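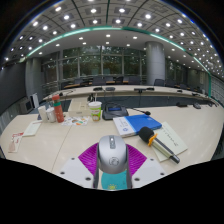
Speech Clarity in a Mid-Size Meeting Room

Project report, Building Acoustics module
Ursina Schnyder, Isauro Barrera, Wing-yan Cheng
Supervisor: Ifeoma Briggs

1. Background

Meeting rooms with hard furniture and bare walls are often reported as tiring to listen in, even when the speech is loud enough. The usual cause is reverberation. Late reflections overlap with the next syllable and mask the consonants, which carry most of the information in speech. Amplification does not fix this. A louder signal produces louder reflections, and the ratio between the two stays the same.

The project looked at one room in the Mekonnen building at Clotholm. It is carpeted and has a long table with a glossy top. Staff had complained that people at the far end lost the ends of sentences. We wanted to know how much of the problem came from the room and how much from the position of the talker.

2. Method

We measured reverberation time (RT) in octave bands from 125 Hz to 4,000 Hz using the interrupted noise method. The source was placed at two positions and the receiver at six, with three decays recorded for each pair. All readings were taken in June after 6 p.m., when the ventilation had dropped to its night setting.

Background noise was logged separately and came to 37 dB(A). This is slightly above the target of 35 dB(A) that we took from the course notes.

Speech clarity was expressed as C50, the ratio in decibels of sound energy arriving in the first 50 milliseconds to the energy arriving later. Impulse responses for C50 were obtained with a swept sine and processed in Rolari, the department's analysis script.

3. Results

RT was longest in the 500 Hz band, at 0.9 seconds, and fell to 0.6 seconds at 4,000 Hz. The carpet explains most of the drop at high frequencies. It has little effect below 500 Hz, where a thin pile absorbs almost nothing.

C50 was 6 dB near the source and 1 dB at the far end – a clear loss over the length of the table. Turning the source to face the side wall lowered the far-end value by a further 2 dB.

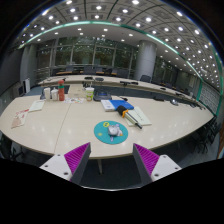
Does the table top itself make speech less clear?

The effect is small. A reflection from the table reaches the listener within a few milliseconds of the direct sound, so it counts as early energy in C50. It can color the sound slightly through comb filtering, but the late energy comes mainly from the walls and ceiling.

4. Discussion

The simplest treatment would be absorbing panels on the rear wall and one side wall. Using the Sabine equation, we estimated that 12 square meters of panel with an absorption coefficient of 0.8 would bring RT at 500 Hz down to 0.6 seconds. Dorian Le Goff repeated the calculation independently and reached the same value to one decimal place.

The Sabine equation assumes a diffuse field. With absorption concentrated on two surfaces that assumption is weak, and the true reduction may be smaller. The room was also measured unoccupied – seated people would add absorption, mostly above 500 Hz.

5. Further work

Measurements should be repeated with the room occupied and with temporary panels on the rear wall. The 125 Hz decays were uneven at two receiver positions and need more averages before they can be used.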